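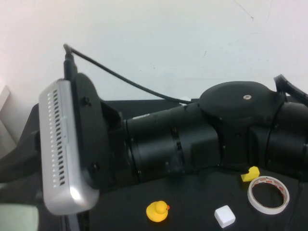 4. Singles, Sleeves, and the Second Life of Small Gospel Labels

Journal > Recorded Sound > Regional Labels > Section 4

Contents | Previous section | Next section | Figures | References

The Haver and Stalby labels shared a studio, a horn section, and for a while a mailing address, but their singles sound remarkably different. Haver records put the lead singer right up front, dry and close, with the choir tucked in behind the organ. On Stalby sides the group comes first. The lead voice often enters late, sometimes not until the second verse, and the four-part answer singing carries the tune until then. We find this a thrilling way to open a record, and it deserves more attention than it has had in earlier work on the region.

Our catalog now lists 2,067 sides from the two labels. The session sheets for Haver are nearly complete. Those for Stalby stop in the September after the label changed its distributor, so later dates rest on the numbers scratched into the run-out groove and on the type of center label used. Where the two disagreed we followed the groove.

4.1 Tempo and the two-part single

Two-part singles are where the Stalby sound really opens up. Part 1 fades on the vamp, Part 2 fades back in on it, and whoever flipped the disc at home got a few more bars of bass and tambourine for the trouble. In the longer takes that survive on tape, the tempo climbs steadily through the vamp, and the drummer seems to be leading the choir up with him. The Haver two-parters hold steady by comparison. We suspect a click or a very patient organist, and we would love to know which. The original Haver pressings usually ran to about 4,000 copies, and a second run of 2,000 was ordered only when a side got airplay outside the church programs. Stalby pressed less and repressed more often, a habit that helps explain why so many of its singles exist with slightly different fades.

4.2 Grading condition

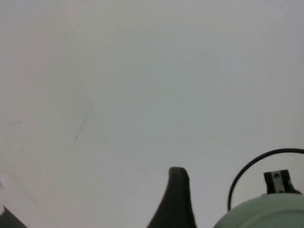

Paper sleeves and jackets tell us a good deal about how these records traveled, so we graded them alongside the discs. Ring wear points to long storage upright, and writing on the back points to a radio library or a church office. Fine marks are harder, above all on the pale, matte stock that Stalby liked. Raters were asked to record such faint marks as well as the obvious creases. Grades ran on a scale of 3 steps, with no half grades. Two raters worked separately and then compared notes, and most of their disagreements came down to smudges.

The Ogura collection scored best, with bright, clean jackets and hardly any writing. The Otby copies are rougher and far more fun. Hymn numbers, phone numbers, and set lists fill the backs — one jacket carries a full Sunday program, with the single slotted in between the offering and the sermon. We return to these notes in Section 5, where they help date the last Stalby pressings.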